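Nyanda Fellowship – Minutes of the Adult Bible Study Meeting
June 28, 2019

Present: Mwanaisha Gachanja (chair), Declan McPhee, Sabina Brabec, Kipchumba Kirui (minutes)
Apologies: Caroline Ndung'u

1. Opening. Declan read Psalm 23 and prayed.

2. Fall study. Sabina proposed the book of Ruth over eight weeks. Kipchumba preferred James – shorter and not taught here recently. Agreed: Ruth first, James after.

3. Study guides. 14 copies to be ordered. Declan to check the price.

4. Prayer list. The May list is out of date. Caroline to be asked to revise it.
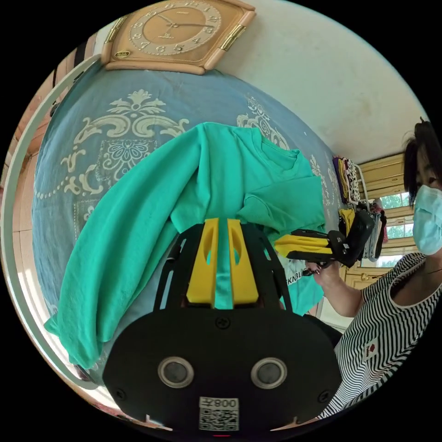
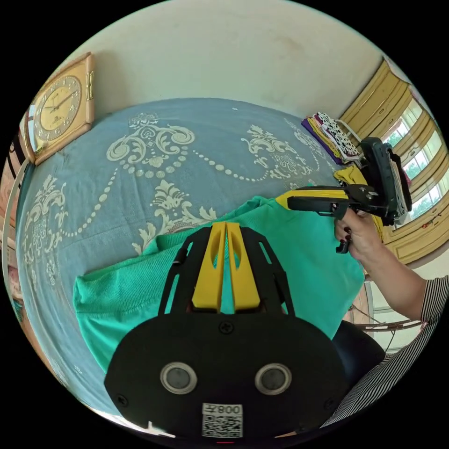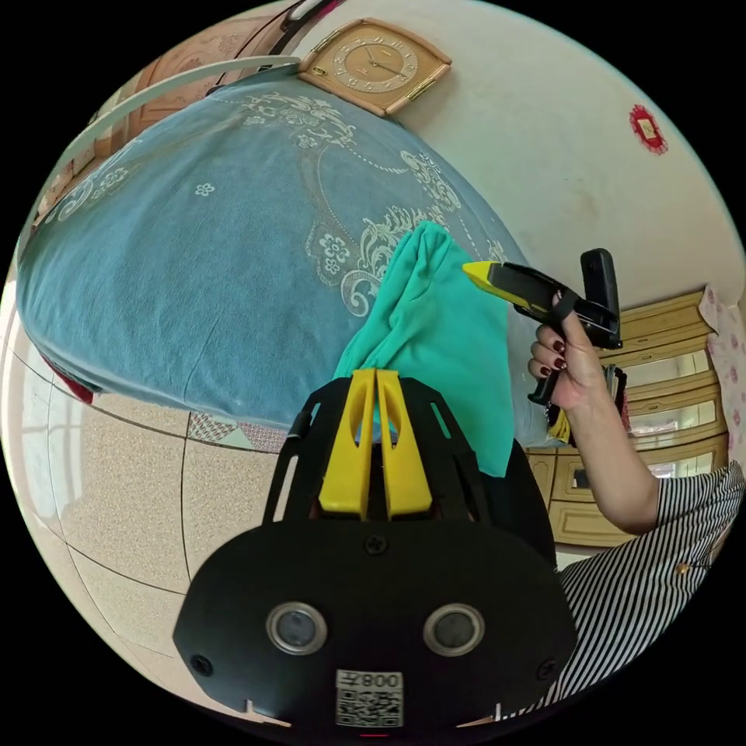

5. Any other business. Mwanaisha asked that leaders keep the closing prayer short so parents can collect children on time. Agreed.

Closed with the Lord's Prayer.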